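Gellness Shared Workshop Newsletter
January 29, 2021
5 min read

Bench 6: the packet arm, third build

The arm on bench 6 has been rebuilt from the shoulder out. Members who last saw it before the holidays will remember a plywood base, a single long forearm and a servo that buzzed whenever it held position. The base is now a 20 mm aluminum plate bolted through the bench top, the forearm is 17 mm shorter, and the buzz is gone. The noise came from the controller correcting back and forth across a small amount of gear slop. Widening the deadband fixed it at the cost of a little accuracy, which this job can spare.

The job itself has not changed. The arm picks a flat, flexible packet off the table, lifts it, rotates the wrist and sets it down in a tray. Rigid blocks were solved in the first build and are no longer interesting. A sealed packet with liquid in it shifts its weight while it is being carried, bulges away from wherever it is squeezed, and has a thin crimped edge that likes to slide under a fingertip.

Mechanical changes

The shoulder now runs on a pair of Jumer thin-section bearings bought as surplus. They are preloaded with a wave washer. An earlier attempt to preload them with shims was abandoned after two evenings, as the shims crept and the joint went stiff at one end of its travel.

The elbow is belt driven. The belt tensioner is a slotted idler with one screw, and it needs to be checked before each session. Torque it by hand, spin the joint through its full range twice, then check again. If the belt climbs the flange, the idler is not square.

The wrist is the part that took longest. The old one carried its wiring on the outside, and the bundle snagged on the forearm at anything past a half turn. The new one has a hollow shaft and the cable goes down the middle. There is a service loop inside the housing, so leave it alone when the cover is off. The small camera rides on the wrist and looks along the fingers, and its cable shares the same path. It had to be shielded separately after the motor leads put stripes across every picture.

Electronics

Power is a 24 V bench supply with its own fused line for the gripper. The motor drivers are Zullalen boards, two generations old, with the firmware they shipped with. One of the four runs hotter than the others under the same load. It has a larger heat sink now and has been moved to the end of the rack where the fan reaches it.

The emergency stop cuts motor power only. Logic stays up, so the joint positions survive a stop and the arm does not need to be homed again. It does drop. There is no brake on the shoulder, and there will not be one until somebody turns up a unit that fits the plate. Keep hands out from under the forearm, and put the foam block in place before working on the wrist.

Software

Control runs on the workshop's old desktop under the Michailidis scheduler, the same one used on the plotter. The loop holds its timing well enough unless the desktop is also indexing files, so indexing has been switched off on that machine. Please do not turn it back on.

Grip closing is limited by motor current. The limit was set too high at first, and the first packet burst on the second squeeze. The present value is 42 percent of the driver's rated maximum. That holds a packet through a slow lift but is marginal in a quick wrist turn.

Grip tests

Testing is being done with ketchup packets. They cost little, they are close to the same size, and a leak is easy to spot on a pale surface. 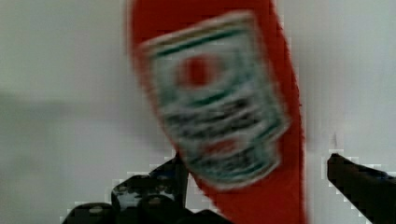
Wrist camera view with a ketchup packet at the gripper. Left finger against the packet, right finger standing off to the side.

Motion blur is the next thing to deal with on the vision side. The label detector needs a reasonably sharp edge to estimate tilt, and it gives up on any view where the edges smear. Shorter exposure is the obvious remedy, and it needs more light than the bench has. An LED bar is on order. In the meantime the tilt estimate is only trusted when two consecutive views agree, which adds almost 6 seconds to a full pick and place.

Finger centering is also open. The fingers are driven by separate servos, and they do not always arrive together. A mechanical linkage would force them to, but it would add weight at the worst end of the arm. The current plan is to slow the leading finger in software until the other one catches up — crude, but it needs no new parts.

Bench notes

The packet arm has bench 6 through the end of March. The vise has been moved to bench 2. Used packets go in the lidded bin, not the scrap bin. Drawings for the wrist housing are in the shared folder under "arm3", and the version marked "old_shaft" should not be printed.

Last updated: week of publication

This site uses cookies to remember your newsletter preferences. Accept | Manage settings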